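Ticket 305: Folding station keeps dropping the second sleeve
Product: Sastham folding module, on the Skonanex controller
Opened by: Xolani Swanepoel
Status: Open, waiting on customer

Xolani, 9:10 am
Hi again! So the folding module does towels beautifully now, I could watch it all day. Give it a shirt, though, and it grabs one sleeve, folds it over, then goes back for the other and closes on nothing. Same on all 3 shirts I tried. I did the reset from the manual (twice, because the first time I forgot to save) and it made no difference. My sister asked if this thing can do her laundry yet and I had to say only if she wears towels.

Anathi Dlamini, support, 9:45 am
Thanks Xolani! Can you tell me what grip force you're running, and whether the shirts are thin and stretchy?

Xolani, 10:20 am
Force is at 900, that's what the Visser profile loaded. And yes, thin jersey, the slippery kind. I tried 3,000 just to see, and it held on fine but left a pinch mark in the fabric, so back to 900 it went.

Anathi, 11:05 am
Okay, please leave it at 900. I think the force is fine and it's looking in the wrong place. After the first fold the cloth shifts a little, and the towel profile doesn't check again before the second grab. Switch on "re-locate after fold" under Motion and send me the log.

Xolani, 1:30 pm
Found it, switched it on, and we have progress! Plain shirts: both sleeves, every time. Anything with a ruffle or a busy print is still a mess. It seems to take the gathers for the hem and goes in too high. I can do those by hand with my eyes half shut, one pinch at each end and over it goes.

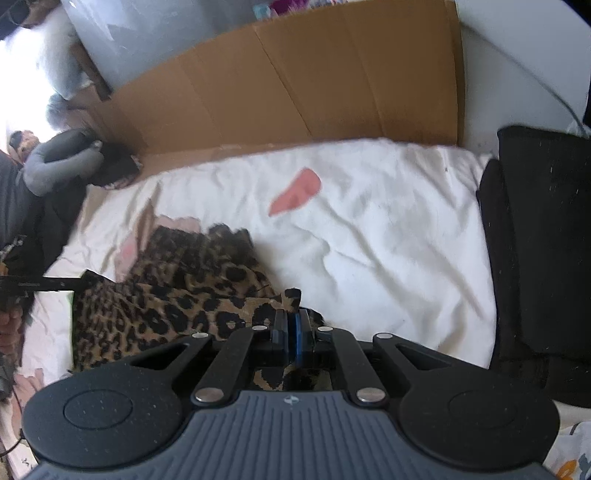

Anyway, I'd be happy with plain shirts for now if you tell me the ruffle thing is on a list somewhere. Log is attached. Should I be on a different profile for patterned stuff, or is that still a job for people?

Anathi, 2:15 pm
Still a job for people, I'm afraid. I've passed your log to the Draltutbridge office and asked them to look at the edge finding on gathered fabric. Could you run one plain shirt and one ruffled one back to back and attach both logs? I'll keep the ticket open until I have them.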